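How to clean and set up a white cabinet with open cubbies

This page is for the simple kind of unit: a tall cabinet with a door, a block of open compartments and a white desk near it. We use the Saseo way of working, from the back to the front and from the top to the bottom.

Step 1. Empty the compartments
Take everything out, also the small things in the corners. Put them on the desk in two groups, things that go back and things that live somewhere else. Open the tall door now, so that you can clean its narrow edge and the groove.
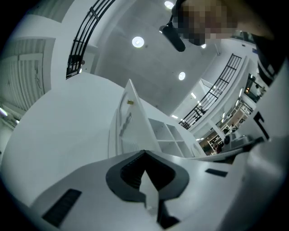 A reader wrote to us that she always leaves the door closed until the shelves are finished, because otherwise the dust goes inside and she must clean twice. This is a good point if your shelves are very dusty. In this case do step 2 first and open the door after it.

Step 2. Wipe the shelves
Use a soft cloth with a little warm water and one drop of dish soap. Start with the top row. Wipe the back, then the sides, then the floor of each compartment. White surfaces show every line, so finish with a dry cloth – always in the same direction.

If your room has louvered panels, clean them on the same day. Dust from the slats falls down and 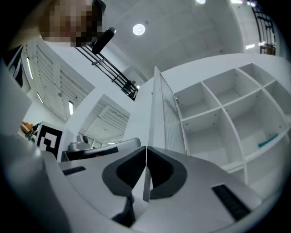
it will land on your clean shelves. Go along each slat with a dry brush, and wait 3 minutes before you continue with the furniture.

Step 3. Clean the door and the handle
Wipe the face of the door from top to bottom. For brass-colored parts use only a dry cloth, because strong cleaners can leave spots. Open and close the door slowly. If it touches the unit beside it, the hinges need adjusting.

Step 4. Put the things back
Heavy things go in the low compartments. Leave some compartments free – you will need the space later.

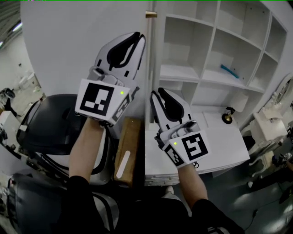

Tall panel with its brass-colored handle, next to the open shelves

Step 5. Wipe the desk
Do the desk last, when all things are back in their places.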